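Shop notebook, Steltgate build
23 January 2025

In at 8:30. Heat was off in the paint bay again so I moved the two drying flats to the hallway by the loading door. They are marked wet on the back. Don't lean anything on them before tomorrow noon.

Back wall

The back wall of the house is now up in the shop, all four flats, toggled and braced. It stands straight except at the joint between the second and third flats, where there is a gap at the top you can get a pencil into. I took the hinge off and moved it down an inch. Better, but the gap is still there. The stile on flat three is bowed. I would sooner put a dutchman over it than rebuild the flat, and with the wallpaper going on I doubt it will show from row A. If it does we can talk about it at focus.

Yaa came by at ten and asked if the wall could slam-proof the door unit. It can't the way it is now. The door hangs on flat two, and when she threw it shut the whole wall moved and went on moving for a second or so. She throws it harder than the actor will, but he has to do it every night and he is supposed to be angry. Added a diagonal from the top of the door frame to the floor, screwed into a plate. Then a second jack on the hinge side with a stage weight on it. Slammed it a dozen times. The frame still ticks but the wall stays put. The tick is the latch, I think. Try felt.

Note for load-in: the plate under the diagonal has to go into the deck at Howlader, and we are not allowed to screw into the front six feet. The door is well upstage of that, so we are fine. Ketsara has the house rules in writing and will bring the page.

Platform

The porch platform is 52 inches deep on the drawing and 48 in the shop. I built it from the old drawing. The extra four inches matter because of the chair business in act two, so I sistered a strip along the upstage edge and put two more legs under it. No bounce. It needs a facing where the strip meets the old lid, and the lid needs another coat anyhow.

Step units are done. Rise is seven inches on each. Carpet on the treads to kill the noise, painted over with the floor color. First coat soaked straight in. Second coat after lunch sat better. I will give it a third.

Wallpaper

Stencil test on scrap, three versions. The first was too clean and looked like a bathroom. For the second I cut the paint with more water and pulled the stencil off early so the edges went soft. Yaa liked that one. The third was the second with a brown glaze over it, and from the back of the shop it went muddy. We are going with the second and will put the glaze only near the floor and around the light switch, where hands would have been.

The Clarnemetti glaze takes longer to set than the can says, at least in this temperature. I could still move it with a thumb after two hours. Plan on overnight between coats.

Repeat on the pattern is 18 inches. Starting from the door and working out both ways, so the cut repeats land in the corners.

Light and sound through the set

Window unit is framed. The sheer is too thick. With a clip light behind it you get a bright square and no shape of the person standing there, and the entire opening depends on seeing her shape. Tried an old piece of muslin, washed. Much better, and it takes the blue well. Needs a hem and a chain in the bottom so the draft from the wings doesn't move it.

The radio on the shelf will have a real speaker in it. I cut the back out and lined the inside. The cable goes down through the shelf bracket and out behind the baseboard. Leave the last foot of baseboard unglued until sound has signed off.

Umora want the set to fit in their truck after our run, which I heard about today and not before. They tour it to three halls in the spring. Measured the door unit and it goes in on its side. The wall flats go in with no trouble. The porch will not go in with the legs on. So the legs get bolted instead of screwed, with the bolts captive in the frame so they can't be lost. That is another half day. I told Yaa and she said to take it out of the time set aside for the garden fence, which has shrunk to one panel and a post anyway.

Weight: they asked for a total. I weighed what I could on the freight scale and added up the rest, and came to 800 pounds without the stage weights. Sent that to Ketsara.

Sightlines

Went over to Howlader in the afternoon with tape and the ground plan. The hall seats 154, and the side blocks are steeper than the plan shows. From the end seat of row C house left you can see past the edge of the back wall to the prop shelf. A masking flat three feet wide would cover it. We have one in the rack, black, one corner broken. Fix corner, add to truck list.

From the balcony end you look straight down on the kitchen table. Everything on it reads, including the join in the top. I had planned to leave the join. I'll fill it and sand it.

Taped the outline of the house on the deck while we had the room. Ketsara walked the exits. The upstage left exit is tight with the tray, and she wants the wall shifted downstage by the width of the door casing. I moved the tape. Somebody please redraw this before Monday, I have only penciled it on my copy.

Kitchen

Table height is set at 29 inches. The sink is a shell with a bucket under it, no running water. The tap turns and that is all it does. Shelf over the sink goes on French cleats so it can come off in one piece for the truck.

Yaa wants color kept to a few places in the kitchen and the rest left dull, so I mixed the cabinet paint down with gray until it stopped looking like anything in particular. Two coats on the lower doors. Knobs still to find.

Dark pan, green slotted spatula, mint-green colander. 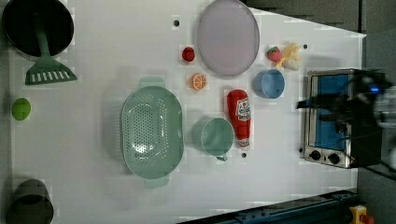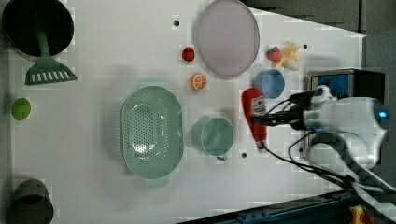 To do

Third coat on step treads.
Felt on the door latch, then slam it again.
Facing strip on the porch, captive bolts in the leg frames.
Hem the muslin and put the chain in.
Fill and sand the tabletop join.
Repair corner on the black masking flat.
Order: two quarts of the flat gray, one box of 3/8 carriage bolts with washers, stencil film. We are down to the last sheet.
Ask Ketsara what time the loading dock opens. She thinks seven, the sign says eight.

Swept up and locked at 6:15. The chop saw blade is dull and I have left it unplugged with a note on it. New blade is on the shelf over the bench, still in the package.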